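Thread on stripping down old office desktops, for the people who asked after the last batch. Long one, mute me if you need to.

The batch is 20 towers from Jomico, who cleared out an office floor and wanted them gone before the lease ended. They came on two pallets through Trilletport. I paid 400 for the lot, delivery included.

No drives with data in them, the seller pulled those first. I still open every bay and look. Found one forgotten drive last November in a different lot and had to send it back by courier.

First job is the label. Each case gets a number on masking tape, and the same number goes on a parts bag. This batch started at 3434 in my notebook and I just keep counting up.

Then power. Unplug, hold the power button down for a few seconds, and only then open it. Wrist strap on if you have one. I use a cheap one with the clip on bare metal.

Lay the case on its side with the open side up. People try to do this with the tower standing and then the cooler drops on the board when the last screw lets go. Flat is slower to set up and quicker after that.

Somebody asked if I use compressed air before or after. Before, outside, with the fan blades held still. I did it indoors once and was wiping the shelves for a week.

Order I go in:
drives and trays
cards
cooler
processor
memory
power supply
board

You can swap memory and processor if you like. I do the processor early so I can get the socket cover on while I still remember where I put the covers.

About the socket. Once the chip is out, do not touch the contacts and do not drag a cable across them. A plastic cover costs next to nothing. I lost two boards to bent contacts in my first year, both my own fault.

Drive trays on these office machines are mostly tool-free. You squeeze or lift the colored tabs and the tray comes out. If it doesn't move, check for a data cable still plugged in at the back before you pull harder.

Colored plastic usually means "you're allowed to move this." Blue on some makes, green on others. I save the loose ones, a missing tab knocks the price down more than you'd think.

Cables are what takes the time. I don't cut anything. Every lead comes off at its connector, and the ones with a latch get pressed and wiggled straight out – never pulled by the wires.

The small front panel connector is the one to watch. The pins are thin and the plug is a tight fit. Long-nose pliers, gently, one side and then the other.

Power supplies I test on the bench and sort into two boxes, good and scrap. I never open them. The scrap goes to Gerkuvau with the steel, they take mixed weight and pay by the kilo.

12 of the boards are already promised to a repair shop called Poon. They want them bare, with memory out and sockets covered. The rest I'll list in pairs when the testing is done.

Timing, for those who asked. The first one of any model takes me most of an hour while I work out where the screws are. By the end of a batch it's a lot less, and I stop needing the notebook.

Screws: one magnetic dish per machine, never shared. Case screws and drive screws look close enough to fool you and they don't have the same thread.

Two from the bench, both with the processor socket empty and the board still in the case:

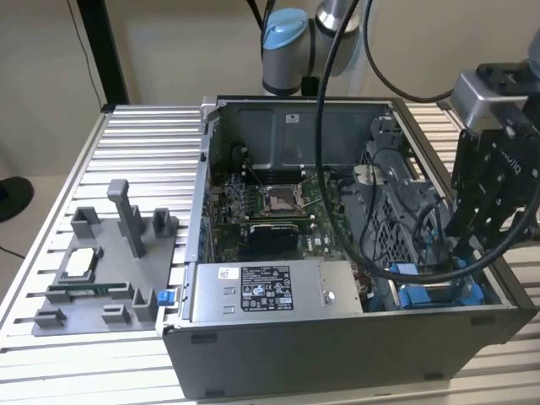
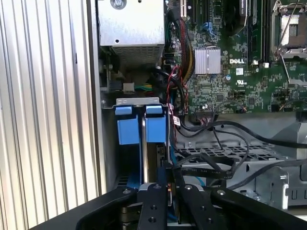
Second one has the blue drive tabs side by side in their bracket. First one shows the graphics card still in its slot.

Next posts will be on testing memory and what I do with boards that won't start. Replies are open – if you have the same cases and found a quicker way to get the drive cage out, I'd like to hear it.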